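Brernedbridge Community Help > Printers and Scanners

Light grays print pink on matte paper, dark grays are fine

Ustyna Polishchuk
Posted 4 March 2025

I have a Jistance 528 inkjet that I use for handouts and a few small posters. Black text is good and photos are good enough. The trouble is pale gray. Anything lighter than a middle gray comes out with a pink cast, and the very lightest tones go to plain paper white with a visible edge where the ink stops. Darker grays look neutral to me.

What I have done so far: two head cleanings, a nozzle check (no gaps), and a new magenta cartridge. The paper is Fostunel matte, 166 gsm, and I print from the normal photo viewer on Windows. The paper setting in the driver is Plain. I have nearly 30 sheets left and would like to use them up before I buy something else.

Is this the printer, the paper, or a setting?

Villads Lauritsen

Mine did this too. I switched to grayscale printing in the driver and it went away. Might be worth a try.

Gunnlaugur Kragh

Start with the paper setting. Plain tells the printer to lay down ink for uncoated copy paper, and a coated matte sheet takes it differently. Set it to Matte Photo or whatever your driver calls it, and leave quality on High. On a lot of inkjets the Plain setting also mixes gray from the color inks in a different proportion, and the light tones are where a small error shows most.

Next, check that color is only being managed once. If the program applies a profile and the driver applies its own correction on top, you get a cast. The Windows viewer gives you very little control, so use a program that has a proper print dialog. Pick the profile for your paper there and turn color correction off in the driver. Fostunel may have a profile for your model on their site - I haven't looked. If not, use the printer maker's matte profile.

Then print something that is mostly light tones. Photos of people or gardens won't tell you much because the colors hide the cast. Pale, nearly colorless pictures are much harder on a printer.

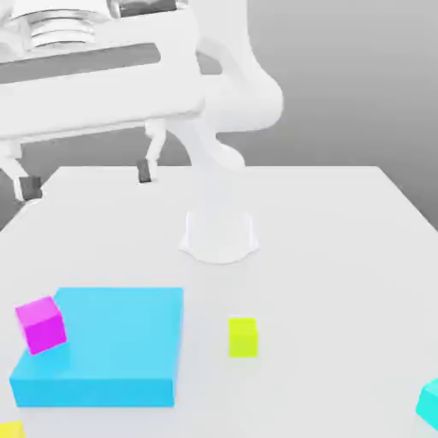 Computer-rendered white robot arm over a pale gray tabletop, with a soft gray background.

Let the page dry overnight before you judge it. Some inks shift a little in the first hours. Look at it near a window in the daytime, not under a desk lamp, as warm bulbs will make any gray look pinkish.

For the highlights going to bare white, there are usually two causes. One is the paper setting again. The other is a file that is already clipped, meaning the lightest areas are pure white before they ever get to the printer. Open the levels tool and see if the right end is piled up. If it is, pull the white output down a touch and print again.

Villads's suggestion works if everything on the page is black and white. On some printers grayscale uses black ink only, so look for visible dots in the lightest areas.

Don't do any more head cleanings. Your nozzle check was clean and they use a lot of ink.

Ustyna Polishchuk

Changed Plain to Matte Photo and most of the pink is gone. Levels look fine on my file. Will try the profile this weekend.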